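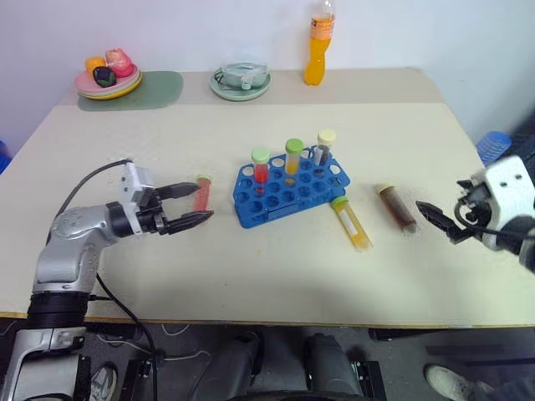

Home About Posts Kitchen table Older Contact

Quick one tonight, it's late and there's dye on my elbow.

So the color tubes are back. If you've been reading a while you know I go through phases with these — rack, caps, water, food coloring, a whole afternoon gone. October rain all week and I needed something for the table that wasn't screens and wasn't glitter. Never again with the glitter.

Blue plastic rack, the kind with the round holes. Test tubes with screw caps if you can get them. I had push-in ones first and regretted it by lunch. Mine came in a box marked Voyle from the closing down sale in Bruldale, along with a funnel I've already lost.

This round was red, yellow, a yellow that wandered off into orange, a brown, and one so dark I stopped calling it a color. Greens and creams for the caps. I did try to have a system, green caps for the bright ones and cream for the murky ones, and it mostly held up.

How I mix, since Janka asked in the comments:

Fill a jug first, not the tube. Dropping color straight into a tube gives you a dark plug at the bottom and then you're shaking it with your thumb over the end, and that's how I got the elbow. Jug, a few drops, stir, pour. Stop well short of the top. Cap on, turn it over once above the sink, wipe. Then it can go near the table.

Yellow needs more than you think. Red needs hardly any. Brown is what happens when you get greedy — red and yellow and then a bit of blue, and too much blue and you're at the dark one. I made the dark one by accident and kept it because it looks great next to the red.

The sorting part is what everybody likes. Some tubes start in the rack, some lying down on the table, and you put the loose ones away. Sounds like nothing. Hywel Vaughan came by for a cup of tea and stayed through 3 rounds of it. His version is light to dark, left to right, no talking. Mererid puts hers in any hole at all and then moves everyone else's.

Things I've worked out:

A plain pale table is best. Ours is cream and the colors really show up on it, plus you spot a drip right away. Patterned tablecloth, forget it, I lost a green cap on one for two days.

Put the rack at an angle. Square on, your hand keeps knocking the front row while you reach for the back. Turn it a bit and you get in from the side. Took me 5 goes to figure that out which is embarassing.

Tubes roll. Obviously. The cap stops them some of the time, so lay them down with a bit of space between and nothing breakable in the way.

Keep the food stuff at the back. I leave the play plates out on the little raised strip behind, the pink and white and yellow ones in a stack on the green placemat, toy fruit on top. It's a shop or a cafe depending on the day. The tubes get to be juice when the sorting wears off. Real juice is a problem though!! There's a bottle of orange drink back there right now and it is very nearly the same color as one of my tubes. Different cap, different size, fine, but I'd still say out loud which one is for drinking. Every time. Iestyn is a grown man and I told him too.

Cleanup: rinse the same day. I left a set in the rack once and the red stained the inside of the caps, that was the old Cudard coloring, which I wouldn't buy again. Warm water, thin bottle brush, stand them upside down on a towel. Rack goes in the dish pan. If the table gets a spot on it, baking soda paste, leave it five minutes, wipe. Works on mine, try a corner frist on yours.

Fergus wants to know if you can layer the colors in one tube with sugar water. Yes, sort of. I've had it work with 3 layers and then somebody picked it up. Will have another go and do a proper post with amounts, I didn't write any down, sorry.

Also still looking for spare caps in that pale green if anyone has some. Just the caps. I've got more tubes than lids now and one of them is currently stoppered with blue tack.

Right, towel's on the rack, going to bed.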